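Placemat

A placemat, or table mat, is a flat covering laid on a table beneath the plate and cutlery of one diner. It protects the surface from heat, moisture, scratches and spilt food, and marks out the space allotted to each person. It differs from a tablecloth, which covers the whole table, and from a coaster, which is sized for a single cup or glass. A larger mat placed under a serving dish is usually called a centre mat, and a thick one made for hot pans is called a trivet or pot stand.

Terminology

In British usage "table mat" is the older term and often implies a rigid board, while "placemat" is used for both rigid and soft types. The trade separates the two groups by construction. Hard mats are made from cork, pressed board, slate or wood, normally with a printed or lacquered face. Soft mats are made from woven textile, felt, leather, silicone or plastic sheet, and can be rolled or folded for storage.

Shape and size

Rectangular mats are the most common, as they hold a dinner plate with a knife and fork on either side. Round mats take up less of the table edge and suit circular tables, although the cutlery may then lie partly on the bare surface. Oval mats are a compromise between the two. Mats with a shaped border, such as scalloped, petal or wavy outlines, are cut with a die or moulded in one piece. The border is decorative and has little effect on use, but inward curves on textile mats are harder to hem and are often bound with tape or finished with a close overlock stitch.

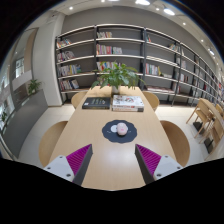
A scalloped mat in dark slate blue on a long light-wood table.

Materials

Cork is light, resists heat well and does not slip easily. It is mostly used as a backing, with a harder face glued on top. Pressed board is cheaper and gives a smooth surface for printing, but swells if water enters at the edges. Slate resists both heat and water. It is heavy and needs pads underneath to avoid scratching the table.

Cotton and linen mats absorb spills and can be washed, but give limited protection from heat unless they are quilted or lined. Wool felt insulates better and deadens sound, though it stains readily and may shrink in a hot wash. Silicone tolerates high temperatures, grips the table and can be wiped clean. Vinyl mats are also wiped clean but soften under hot dishes, and some grades leave marks on lacquered wood when left in place for long periods. This marking is caused by plasticiser moving from the mat into the finish.

Manufacture

Hard mats are made in sheets. The printed face is bonded to the board under pressure, a clear coating is applied, and the sheet is cut into blanks. The edges are then sanded and sealed. Moulded mats are formed in heated tools, which allows raised patterns and curved outlines without a separate cutting stage.

Production in Cheetham began in a former oilcloth works, where the Ravico company made backed cork mats for hotels and canteens. Its range was later taken over by Flondico, which moved the printing stage to Fladow and added felt and silicone lines. A trade catalogue issued by the firm in October 2022 listed 659 patterns, of which 51 had a shaped border. The designer Santino Maldonado drew many of the bordered patterns and introduced the practice of selling matching mats and coasters from the same cutting layout, which reduced waste from the corners of each sheet.

Use and care

At a formal setting the mat is laid parallel to the table edge and set back slightly from it. Mats are normally omitted when a tablecloth is used, though a heat-resistant pad may be placed underneath the cloth. Hard mats should be wiped and dried, and should not be soaked. Soft mats are washed according to the fibre, and felt is best cleaned by brushing and spot treatment.

Collecting

Printed mats are collected in a small way, chiefly those with hunting, railway and botanical subjects. Boxed sets are valued above single mats, and lifting at the corners lowers the price. The collection assembled by Raed Aoun contains 3,832 mats and is arranged by maker and then by backing material.

See also

Coaster
Doily
Tablecloth
Trivet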